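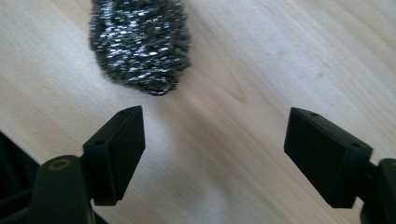 Steel wool for the iron liquor.

March. Iron on tannin, second series.

Purpose: repeat the first series with the scouring under control. Last time the grays came out patchy on half the cotton and there was no way to tell whether the fault was in the tannin, the iron or the cloth. Salim Owino thinks cloth. I think cloth too, but the scour was never timed, so the first series proves nothing and its swatches should not be used for matching. I have written VOID on the backs.

Cloth: Wutura plain weave cotton, unbleached, from the new bolt. Total dry weight for the series 215 g after conditioning overnight on the rack. Cut along the thread, edges overlocked in white polyester so the seam shows no dye uptake. Marked by notches in one corner, not with the laundry pen, which bled into the tannin bath last time.

Water: Prunau tap through the carbon filter. Hardness strip reads the same as last month. The rinse water is unfiltered tap throughout. If the grays drift warm again, check this first.

Scour: soda ash at 2 percent on weight of fiber, 4.3 g, plus a few drops of neutral detergent. Liquor ratio 50 to 1, so 10.75 liters, in the large stainless pot. Brought up slowly and held at 92 C for 50 minutes. Drallen probe clipped to the side, well clear of the base. The liquor went the color of weak tea in the first quarter of the hold and got little darker after that. Cooled in the pot, rinsed until the water ran clear, then one rinse with a splash of white vinegar and one plain.

Drop test on every piece after drying. A drop of water from the pipette should sink at once. All pieces passed except the one with three notches, which held a bead along one selvage for several seconds. That piece went back for a second scour in the small pot, same concentration and time, and passed afterward. I kept it in the series but it is marked, and any oddity on it should be discounted.

This already supports the cloth explanation. The selvage on this bolt carries more wax or size than the middle. In future trim it off before weighing.

Tannin: ground myrobalan at 20 percent on weight of fiber, 43 g, steeped in hot water, strained through muslin twice. Bath at 50 C, cloth in wetted out, moved every few minutes for the first hour and then left to cool in the bath overnight. Squeezed by hand, not rinsed, dried flat on the mesh. Drying flat matters. The pieces hung from the line in the first series had a dark lower edge where the tannin ran down and collected, and the iron then made it permanent.

Color after tannin: dull yellow buff, even. No dark edge on any piece. The three-notch piece is indistinguishable from the others at this stage.

Iron liquor: steel wool, fine grade, washed in detergent to take the oil off, rinsed in alcohol, pulled apart and put in a glass jar with 5 percent white vinegar to cover. Lid resting on loosely. Never screw it down. Hydrogen comes off slowly but it does come off, and we have had one lid dome already. The jar stands in the tray under the extractor, away from the hot plate.

The liquor is usable when the smell of vinegar has dropped and the liquid is pale gray-green. If it has gone orange it has been left open too long and much of the iron has gone to ferric, which on tannin gives a harsher and browner black and leaves loose rust that rubs off. A little orange at the surface is acceptable if it is decanted from below with the siphon. Filter through coffee paper and use the same day.
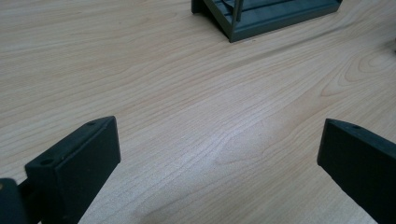
The difficulty with homemade liquor is that its strength is unknown. Ferrous sulfate can be weighed, and the liquor cannot be compared with it except by result. For this series I ran both side by side, the sulfate at four strengths and the liquor at four dilutions, with the intention of reading the liquor against the sulfate steps. All baths at room temperature, in glass, one piece per jar, ten minutes with constant turning. No heat. Heat with iron makes the hand of the cotton stiff and we gain nothing in depth.

Sulfate steps, percent on weight of fiber: 0.5, 1, 2 and 4. Weighed on the Sang balance, which was zeroed between each and still crept in the last digit. The creep does not matter at 2 and 4 percent. At 0.5 percent on one small piece it matters a good deal, so the lowest step was made up by diluting a measured stock. Do the same next time for all of them.

Liquor dilutions, parts liquor to parts water: 1 to 50, 1 to 20, 1 to 10, 1 to 4.

Results, judged dry, in north light, against the gray card:

Sulfate 0.5: light dove gray, slightly yellow. Even.
Sulfate 1: mid gray. Even.
Sulfate 2: dark gray, faint violet cast. Even.
Sulfate 4: near black, only slightly deeper than 2. Rubs off on white cloth.
Liquor 1 to 50: very light gray, paler than sulfate 0.5.
Liquor 1 to 20: close to sulfate 0.5, a little warmer.
Liquor 1 to 10: between sulfate 1 and 2, nearer to 1.
Liquor 1 to 4: close to sulfate 2 in depth, browner. Slight rub-off.

So the step from 2 to 4 percent is wasted. The tannin on the fiber is used up somewhere between the two and the extra iron sits on the surface. It also stays in the cloth and will weaken it over time. I propose 2 percent as the ceiling for anything that leaves the shop.

The warmer cast from the liquor was seen at every dilution except the lightest, where I could not judge it. Two possible causes. One is ferric iron carried over in spite of the siphon. The other is pH: the acetate baths were less acid than the sulfate baths by the strips, and the strips are hard to read in gray liquid. I would want a proper meter before writing anything firmer. Salim suggests adding a pinch of ascorbic acid to one jar of liquor to bring the ferric back down, then dyeing from treated and untreated together. Cheap to do. Put on the list.

Patchiness: none on any piece, including the three-notch one. With the scour controlled and the drying flat, the fault has gone, though I changed both together and cannot say which did more. The edge marks in the first series were from hanging. The blotches in the middle of the cloth were most likely wax.

Aftertreatment: chalk bath, a spoonful of calcium carbonate in warm water, ten minutes, to neutralize acid left in the fiber. Then two rinses and a wash in neutral detergent. Slight lightening of all the liquor pieces in the wash, less on the sulfate pieces. Wash water from both dark ends was gray. Wash water from the rest was clear.

Waste: spent iron baths and spent tannin bath combined in the bucket, which makes ink, then left to settle with chalk. Keep the bucket lid on. The last splash on the floor by the sink has not come out and will not.

Swatches cut in half. One half into the binder behind the March divider, the other half pinned in the window with the card strip over the lower part for light exposure. Read the window set when the next series is dry.

To do:
Second jar of liquor, with and without ascorbic acid.
Repeat sulfate 1 and 2 on cloth with the selvage trimmed.
Hanging against flat drying, same scour, one piece each, to separate the two changes.
Ask Wutura what size they use on the warp.
Separate tongs for iron and tannin. The tannin bath had one gray streak near the rim at the end and the tongs are the only route I can think of.
Balance: check level and move it out of the draft from the extractor before blaming it.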